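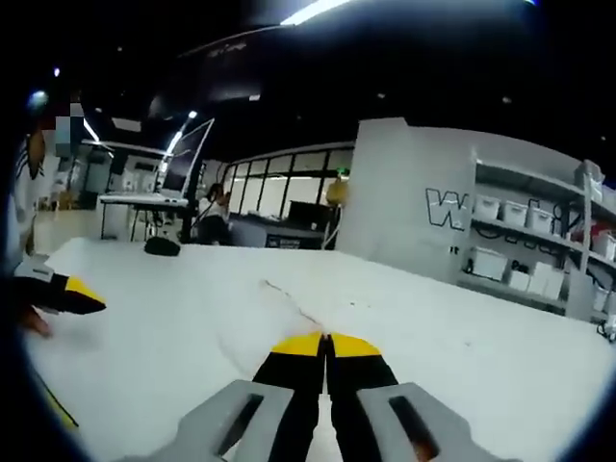 The town of Kitonby has not had a mayor since the November election, and most of its residents found out when the library card renewal letters arrived with no signature on them. The job is not directly elected. Five council members sit down after each election and choose one of their own, and it takes 3 votes to do it. On paper the two camps agree on almost everything, including the budget, the bridge and the undesirability of geese. They are as close as those two yellow tips above the white tabletop, with a thin gap still between them. The council has voted 15 times so far. Every ballot has come out two, two and one.

The first two belong to Farhad Parsa, a retired surveyor who was mayor for the previous term and would like to be mayor for the next one. He votes for himself, and so does Dagim Mersha, who ran on the same leaflet. The second two belong to Hortensia Salazar, who would like Farhad Parsa to have a rest. She has the support of Yabsira Gebreyes, the youngest member, who was once on Parsa's side and left it over a parking matter that neither of them will discuss with a reporter in the building.

The one is Sosina Seyoum. She votes for Sosina Seyoum.

"People say I'm holding the town hostage," she told me in the hallway before the fourteenth ballot. "I'm holding one vote. They have four. They could settle it tonight if they could stand each other."

She has a point, and it has made her the most courted woman in the county. Parsa offered her the deputy's chair. Salazar offered her the deputy's chair and the say over the Tsegaye bridge repairs, a prize that mostly consists of being phoned by people who use the Tsegaye bridge. Seyoum turned down both. Mersha then suggested a rotating mayoralty, with each contender serving a few months. It failed when the contenders were asked who would go first.

What does a town lose when it has no mayor? The trash is picked up. The snow was plowed, late, by the same contractor who plowed it late under Parsa. The town charter hands the daily business to the clerk's office, and the clerk's office has handled it so smoothly that both camps have begun to look uneasy.

There are things the clerk cannot do, though. She can't sign a contract worth over a certain sum, so the new payroll software from Clostix sits bought and uninstalled, and overtime is still worked out on a spreadsheet whose author moved to Kasside. She can't name anyone to the regional water board, where Kitonby's seat has been empty all winter. Kasside, the larger town downriver, has been sending a full delegation. Kasside has also, in that time, been awarded the pumping station.

That is the part that gets people out of the house. Kitonby has more than 2,000 voters, and on most council nights you could seat the interested ones on a single bench. For the fifteenth ballot, on February 22, 2018, the extra chairs had to be brought up from the basement. A man in a hunting jacket asked whether the council might consider drawing straws. He got a bigger hand than any candidate has had since the election.

Drawing lots is, as it happens, allowed. The charter has a clause for a tie, written in the days when the council had an even number of members. The town attorney's view is that two, two and one is a tie. Salazar's view is that it's a tie between only two people, and that Seyoum's name should stay out of the hat. Parsa agrees with her, the first motion they have shared all year. Seyoum wants to be in the hat.

So the next vote will be on whether to hold the draw, and who is in it. Passing it takes three votes. Gebreyes says she is undecided. Mersha has asked for the meeting to start half an hour earlier, as he has a long drive home.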